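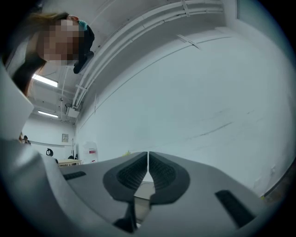

Thursday, April 24, 2025

The back room is ours until the end of the lease now, so I have finally started sorting it out. It was used for storage before us and the walls show it. There are scuffs at shoulder height where people must have dragged things in at an angle, and a general greyness you only notice once you hold a clean sheet of paper against it.

I began with sugar soap and a bucket. Most of the smudges came away on the second go. The thin dark lines did not. Bimla Awasthi from downstairs told me to try a melamine sponge, dry first and then damp, and that shifted the lighter ones — the rest will have to be painted over.

The pipes are staying. I asked the landlord in January whether they could be boxed in and he said no, they need to be reached. Fine. They are white already, as are the brackets, and after a wipe with a long-handled duster they look tidy enough. I did the tops of them as well, standing on the old step stool, and the dust came down in strips. Wear a scarf or something over your hair if you try this.

The strip lights are also staying. I don't love them but they are bright, and for cutting fabric you want bright. Shakuntala Pal has offered me two floor lamps for the evenings, when I am only hand sewing and don't need the whole ceiling on.

For paint I went to Festar and bought two tins of plain matt white and a roller sleeve. I was tempted by a pale green but the room has enough going on overhead. The filler I already had. The seam in the big wall has opened slightly, so I will run a bit of flexible caulk down it before the first coat and leave it overnight.

Still to do:

- second wash of the big wall, low down
- caulk the seam
- first coat at the weekend
- measure for the cutting table (it has to come through a 730 mm door)

The shelves can wait. I have 9 boxes of fabric in the hall and they are in everyone's way, but I would sooner paint an empty wall than work round them.

5 comments
616 shares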